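Quick notes on keeping a long paperback series alive in a normal house. Mostly fat space opera and fantasy mass markets, the kind with a dragon or a burning ship on the front and a spine as thick as a sandwich. Not for collectors. If yours are signed firsts, go read somebody fancier.

## Spines first

New fat paperback, don't just crack it open in the middle. Stand it on its spine on the table, let the front cover down, then the back cover, then a few pages from the front, a few from the back, press lightly along the fold each time. Work in to the middle. Takes a couple minutes. My Brendbridge books all got this treatment except volume one, and volume one is the one with a white crease down the title.

Already creased? You can't really fix it. Close it, put it under something heavy overnight, it'll sit flatter. Thats about all.

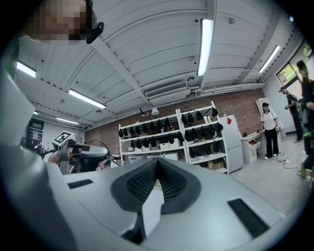
Reading stands are worth it for anything over an inch thick, especially if you read while you eat or stir. Cookbook stand is fine, no need to buy a "book" one. Check what the page holders are made of. Smooth wire slides on cheap paper and you end up chasing the page with a spoon in your hand. You want some texture where it touches, something like the mesh surface on the dark gray V-shaped pad in the photo, at a size that fits a page margin. Or stick a bit of shelf liner on the wire you've already got. Cut it small. Don't use tape straight on the page, ever.

Big rubber band around the left hand pages also works. Wide one. Take it off when you're done or it leaves a dent.

## Stickers

Used bookstore stickers, library sale stickers, the two-for-one ones that go right over the author's name.

- Hair dryer, low, keep it moving. Lift a corner with a fingernail or an old gift card.
- Goes slow? Heat again, don't pull harder.
- Leftover gum: roll it off with your thumb, or a white eraser on glossy covers.
- Lighter fluid does work on glossy. Cotton swab, tiny amount, window open, nothing lit anywhere near. Try the back cover first.
- Matte covers and foil lettering, skip the fluid. Took the silver right off a Cunton trilogy box that way.
- Never cooking oil. People swear by it. It soaks into the edges and there's your grease ring forever.

## Smells

Musty paperback from a garage sale. Box with a lid, small open dish of baking soda in the bottom, book standing up and fanned out a little, lid on. Leave it a week. Check. Leave it another if you need to. Dont sprinkle the soda in the pages, you'll be shaking it out for years.

Cigarette smell takes longer and sometimes never goes. I gave up on one. Bought another copy.

If there's fuzz on it, that's mold, keep it away from the others. Bag it. Unless it's rare I'd just toss it.

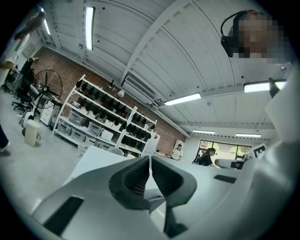 And don't put the aired-out ones straight back on a tight shelf. Let them stand in the open for a day, covers slightly apart, out of the sun.

## Dropped in the bath

Happens. Order of things:

1. Don't open it. Squeeze gently, closed, in a towel.
2. Stand it up on paper towels, change them when they're soaked.
3. Once it's damp and no longer dripping, paper towel every 30 pages or so. Not more, or you'll bust the spine.
4. Fan on low, pointed past it, not at it.
5. Nearly dry, close it and press it under a stack of hardcovers for a few days.

Glossy photo pages or maps in the middle stick together fast, so do those first with wax paper between. Fantasy maps, always the maps. If you can't get to it tonight, zip bag and freezer, it'll keep till the weekend.

No oven. No microwave. The glue lets go and then you've got loose chapters.

## Shelving a series that won't end

Measure your tallest book before you move a shelf. Publishers love to switch sizes halfway through. Rivera saga went from pocket size to trade in 2022 and the new ones wouldn't go under my shelf, so now they lie flat on top of the old ones. Ugly but ok.

Snug, not tight. You should be able to push in the neighbors on both sides and pull the book by its middle. Don't hook a finger over the top of the spine, that's how the tops tear.

Two rows deep is fine if the back row is up on a piece of scrap 2x4. Sand it first. Paint it if you care. Put the finished series in back and whatever's still coming out up front.

Leave a little gap behind for air if it's an outside wall. And bookends with a wide foot, the skinny ones walk.
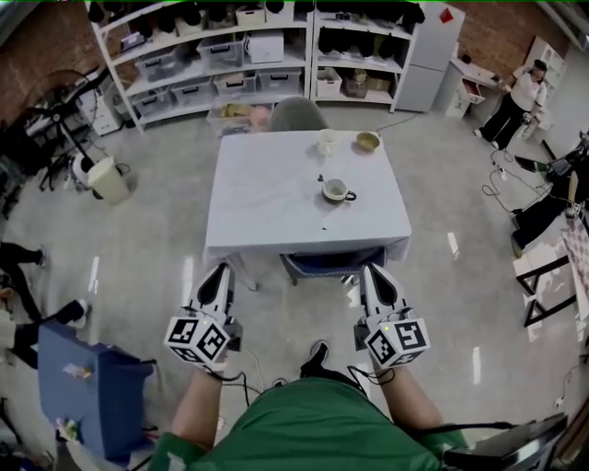 ## Lending

Index card inside the front cover, write the title on a second card and keep that in a drawer with who has it. Low tech, works. Don't lend book one by itself unless you're ok buying it again. I've bought the first Conton three times now.

Mail it? Cardboard both sides, plastic bag inside, *then* the padded envelope. Corners get hit first so cut the cardboard a bit bigger than the book.

## Loose pages

Thin line of white PVA glue along the inside edge of the page, toothpick, slide it in square with the others, wax paper each side, close, weight on top. Leave it overnight. No super glue, it goes brown and snaps. Clear packing tape on the outside of a split spine is fine for a reading copy, run it a bit past the edges and trim, and rub it down with the back of a spoon so there's no bubbles.

Dusting: dry paintbrush, soft one, book held shut, brush away from the spine. Top edge only is plenty most months. I do mine in October when the windows get closed up.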